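The Corner Seat at the Prolik

The Prolik is on the low side of Sostari, two streets up from the river, and it has been a bar for longer than anyone drinking in it has been alive. I started going in September, the year my hours were cut at the feed mill. It opened at three. I was usually there by ten past.

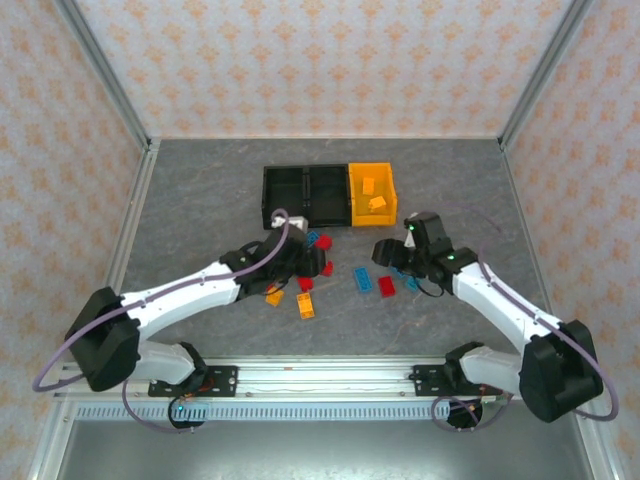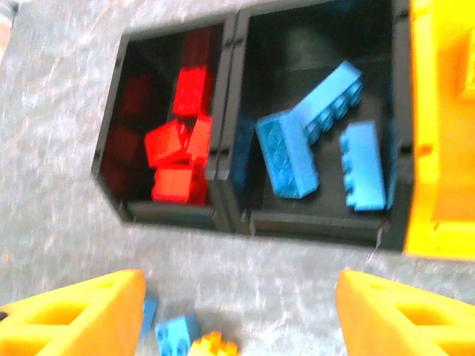
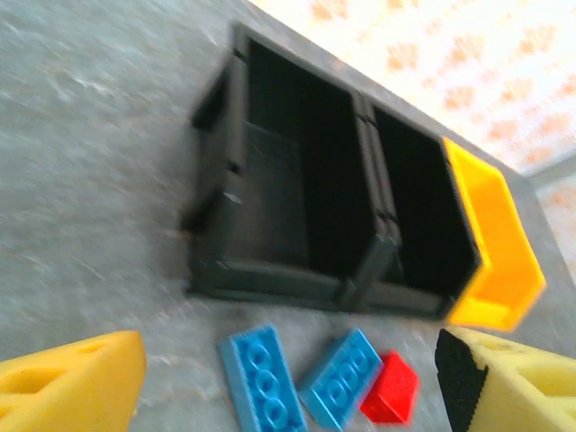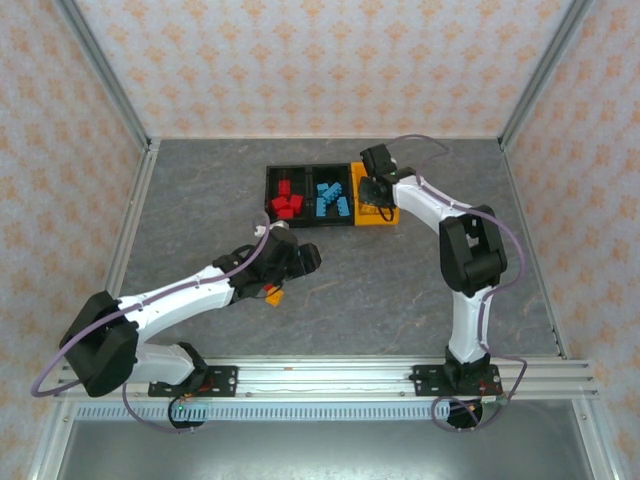 Bins on the gray tabletop.

There were 31 stools in the place if you counted the broken one, and the landlady did count it, every night, when she put them up. She had taken over from her father. She did the ordering, the floors and the taps herself and hired a boy for Saturdays. She didn't talk much before five o'clock. After five she talked to whoever was sitting closest to the register.

The corner seat was under the old beer sign for Sial, a brand nobody had brewed in years. An old man sat there. He had a brown coat and a cap he put on the bar next to his glass. He drank dark beer, one in the afternoon and one after he had eaten, and he always paid with coins. When he went home the seat stayed empty. I saw people stand with a drink in each hand on a full night and not take it.

I asked the landlady how long he had been coming.

"Before me," she said.

"Does he ever miss a day?"

"Funerals."

In the second week the old man asked me if I played dominoes. I said not well. He got the box down from behind the radio and we played until the light went. He beat me every game. He didn't say anything about it, only turned the tiles over and started mixing them again. The double four had a chip out of it so you always knew who had it, and he said that was part of the game in this bar and they did it differently in Prenolero.

Prenolero is the next town along. It has a bar called the Ferry, and the two bars had played each other at dominoes every fall for as long as there had been a bus between them. The old man kept the scores in a school notebook. He let me look at it once. There were columns for each year, and the handwriting changed twice, and in the last part it was his. The total for our side was 262 games. He would not tell me the total for the Ferry. He said it was on another page.

That fall they were short a player. The man who usually made up the team had moved in with his daughter up north. The old man put it to me while he was buttoning his coat.

"You'd sit third," he said. "Third doesn't matter so much."

I said I would do it.

We went over on the late bus. It rained the whole way and one of the windows wouldn't close. The Ferry was bigger than the Prolik and too bright, with a carpet, and they had put out sandwiches with a cloth over them. Their landlord shook hands with each of us at the door. He asked the old man how his knee was and the old man said it was the other knee now.

I lost my first game and won my second. The tiles were new and they were all perfect, and I kept feeling along the edges for the chip. By the time I sat down for the last one everybody else had finished and they stood around the table with their drinks. The woman across from me worked at the post office and played fast. She put down the double four with a hard click and looked up at me. I had one four left. I played it on the wrong end.

It took me a second to see it. She saw it right away. She played out and that was the match.

Nobody said much. The Ferry people brought the sandwiches around again. Our landlady had a glass of wine, the only time I saw her drink, and told their landlord his carpet smelled. He said he knew.

On the bus home the old man sat next to me with the notebook on his knees. He wrote the date and the names and then the score, pressing hard because of the bumps. When he got to my line he stopped.

"What did you have left?" he asked.

"A two and a six."

He wrote that down too. I hadn't noticed before that he wrote down what was left in the hand. I asked him if he could turn back to the first year he had played. He went through the pages with his thumb and showed me. He had lost all three of his games that night, and next to the last one it said double four.

"Where did you play it?" I said.

"I didn't," he said. "I forgot I had it."

The bus stopped at the bottom of the hill. The landlady had left the light on over the side door, and she went ahead of us with the keys. It was past closing but she took down two stools and drew a dark beer for him and whatever was in the other tap for me. He got up into the corner seat and put his cap on the bar. Then he moved it over to the other side of his glass, and I sat down where it had been.

She wiped the bar and asked who was paying for the bus.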